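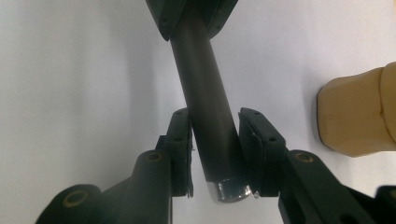 黒いロッドと先端の金属キャップ

芸能・イベント総合 > 授賞式・特番 > 視聴記録スレ

スレッド名:ジャルカヴェル賞 授賞式中継の「来場者リスト」と実際の登壇者の差分について

1 : redcarpet_log
4月のジャルカヴェル賞(Jarkavel)の中継を最後まで録画で確認した。事前に公式サイトに載っていた来場予定者リストと、実際に画面に出た人を突き合わせている。気になった点を先に書く。

・Leandro Esteban はリストでは主演男優部門のプレゼンター扱い。中継では客席のカットのみで、登壇なし。
・Birsen Karabulut はリストに名前がなかったが、追悼コーナーの歌唱で出演。
・Cúc Hầu はリストどおり。ただし到着の映像が他の出演者と別撮りに見える。

差し替えの告知が出ていたかどうか、把握している人がいたら教えてほしい。こちらで見たのは国際配信版で、現地放送版は未確認。

2 : kansoku39
国際配信版と現地版は尺が違う。現地版は開場前の事前番組がついていて、カーペットの映像はそちらが主。国際版は事前番組を要約して冒頭に入れているだけなので、到着順は当てにならない。

Esteban の件は現地版でも登壇していない。主演男優は Alper Işık が一人で発表した。

3 : redcarpet_log
>>2
助かる。Işık が一人だったのは国際版も同じ。台本上は二人での掛け合いだったと思われる箇所があり、冒頭のあいさつの後に不自然な間がある。

4 : 名無しの視聴者
間はいつものことでは。プロンプターの送りが遅いだけ。去年も同じ会場で同じことが起きていた。

5 : tabloid_reader_k
Esteban は当日、デムソープ(Demthorpe)の試写会に出ていたという話がある。両方に出るのは移動時間から見て無理。

6 : kansoku39
>>5
客席に映っているので、それは成り立たない。試写会は前日の夜で、写真が翌朝に配信されたため日付がずれて伝わっている。配信日と撮影日を混同した記事が三本ほどあった。

7 : tabloid_reader_k
客席のカットが当日のものだという根拠は?
授賞式の客席はリハーサル時の素材や前年の素材を挟むことがある。

8 : kansoku39
着ているものが事前番組のインタビューと一致する。襟の形とポケットチーフの折り方まで同じ。隣の席に Erdal Ağca がいて、こちらは受賞時にその席から立っている。前年の素材ではありえない。

9 : redcarpet_log
>>8
確認した。助演部門の発表直後、Ağca が立つときに左側で拍手しているのが Esteban。国際版でも映っている。来場はしていた、登壇はしなかった、で確定としたい。>>1 の該当行はそのままで問題なし。

10 : mic_check
Karabulut の歌唱は生歌か録音か、意見が分かれているようなので書いておく。

伴奏は録音。歌は生。二番の入りで息を吸う音が入っており、そこから最初の一音がわずかに遅れている。同じ曲の配信音源とはテンポも違う。録音を流しているなら、この遅れをわざわざ作ったことになる。

11 : 名無しの視聴者
>>10
補助のボーカルトラックを薄く重ねている可能性は残る。サビの高音だけ定位が広がる。

12 : mic_check
>>11
コーラスの録音は重なっている。主旋律の補助トラックは聞き取れない。サビで広がるのは残響の設定が変わるためで、拍手の音も同時に広がっている。会場マイクの音量を上げただけだと思う。

13 : 名無しの視聴者
国際版は音声の圧縮が強い。その差で判断するのは危険。

14 : mic_check
現地版の音声で確認済み。国際版では息の音はほぼ消えている。

15 : hemline
衣装の話。出典は各ブランドの投稿と通信社の写真キャプション。

Cúc Hầu:ナシリ(Naciri)。深緑のサテン、背中の開きが大きい。式の途中で着替えており、二着目も同じくナシリ。
Birsen Karabulut:カーペットはマルゲート(Malgate)。歌唱時の衣装は不明。
Alper Işık:マルゲートのタキシード。
Erdal Ağca:表記なし。
Leandro Esteban:表記なし。

Karabulut の歌唱衣装をナシリとしている記事が出ているが、ブランド側の投稿がないため保留にした。

16 : redcarpet_log
>>15
まとめ感謝。Hầu の到着映像が別撮りに見えると書いた件、着替えが関係している可能性はあるか。

17 : hemline
ないと思う。到着映像は一着目。背景のパネルが他の人と違うのは、カーペットの本線を通らずに報道用の脇の通路から入ったため。通信社の写真では同じパネルの前に作曲部門の候補者も写っている。

18 : tabloid_reader_k
脇の通路は遅刻者用。要するに遅れてきたということ。

19 : kansoku39
>>18
遅刻者用ではない。写真取材だけ受けて動画取材を受けない出演者もそこを通る。Hầu は動画インタビューがどの局にもない。遅れたかどうかは、これだけでは決まらない。

20 : tabloid_reader_k
事前番組で司会者が「まもなく到着です」と二度言っている。予定より遅れていなければ二度は言わない。

21 : kansoku39
その司会者は Ağca についても二度言っている。Ağca は最初の告知の時点で、すでに後ろを歩いている。

22 : 名無しの視聴者
>>21
確認して笑った。確かに歩いている。

23 : seat_filler
来場者数について。公式の発表では会場内は1,303人。過去ログで「定員1,000」とされていたのは旧会場の数字で、現在の会場とは別。テンプレが古いままなので直したほうがいい。

24 : redcarpet_log
>>23
次スレのテンプレで修正する。1,303には出演者とスタッフは含むのか。

25 : seat_filler
発表文には「客席」とだけある。候補者と同伴者は客席に座るので含む。裏方は含まないと読むのが自然だが、明記はない。

26 : 名無しの視聴者
シートフィラー(空席を埋める要員)はどちらに入る?

27 : seat_filler
席数で数えているなら無関係。入場者数で数えているなら含まれる。発表文からは区別できない。テンプレには「公式発表・客席」とだけ書くのがよい。

28 : tabloid_reader_k
話を戻すが、Esteban が登壇しなかった理由のほうが重要では。Işık と共演作の宣伝の順番で揉めたという記事が出ている。

29 : hemline
その記事は匿名の関係者一人だけが根拠。同じ媒体は Hầu の欠席も当日の昼に断定していた。

30 : tabloid_reader_k
一度外したからといって、全部外れるわけではない。

31 : kansoku39
>>30
外れているとは誰も言っていない。確認できないので記録に入れないというだけの話。このスレは放送内容の差分を取る場所なので、理由の推測は雑談スレでやってほしい。

32 : tabloid_reader_k
雑談スレは流れが速くて読まれない。理由を書けない差分表に何の意味があるのか分からない。

33 : redcarpet_log
>>32
差分表の備考欄に「理由の公表なし」と書く。事務所か主催者から発表があれば差し替える。それ以上は載せない。

34 : 名無しの視聴者
妥当。

35 : mic_check
放送時間の超過は計測した人いる?
国際版は編成の枠に合わせて終わりの挨拶が切られている。

36 : kansoku39
現地版は予定より39分超過。主な原因は功労賞のスピーチと、技術部門のまとめ紹介が映像の再生待ちで止まったこと。功労賞は退場の音楽が3回流れて、3回とも話し続けた。

37 : 名無しの視聴者
あのスピーチは切らなくて正解だった。内容は今回の中でいちばん良かった。

38 : seat_filler
>>37
同意しない。後ろの短編部門が全部カット編集で放送された。受賞者三組がまともに話せていない。功労賞は事前に受賞が決まっているのだから、尺は守れたはず。

39 : 名無しの視聴者
短編部門の扱いは主催者の編成の問題で、話した本人の責任ではないと思う。

40 : seat_filler
責任の所在はともかく、結果として短編が削られたことは差分表に入れてほしい。リストでは短編部門にもプレゼンターが二名いたが、中継では名前の字幕すら出ていない。

41 : redcarpet_log
>>40
入れる。現在の差分表は以下。

主演男優:予定は Esteban と Işık、放送は Işık のみ。理由の公表なし。
追悼歌唱:予定は記載なし、放送は Karabulut。歌は生、伴奏とコーラスは録音(>>10、>>12)。異論あり(>>11)。
助演:予定どおり。受賞は Ağca。
Hầu:予定どおり。到着は脇の通路(>>17)。
短編:プレゼンター二名の紹介なし、現地版もカット編集。
客席:公式発表1,303。
超過:現地版39分、国際版は枠内で打ち切り。

42 : 名無しの視聴者
>>41
乙。異論ありまで残すのは良いと思う。

43 : mic_check
異論の根拠が国際版の音声だけなら注記してほしい。版が違えば別の音。

44 : 名無しの視聴者
>>43
11だが、自分が聞いたのは国際版。現地版は未視聴。その旨の注記で構わない。

45 : redcarpet_log
了解。「国際版での聴取」と書き足した。事前番組の到着順は、現地版の録画を持っている人に任せたい。

46 : kansoku39
到着順はこちらで取る。Ağca は司会者の告知ではなく、最初に画面に入った時刻で記録する。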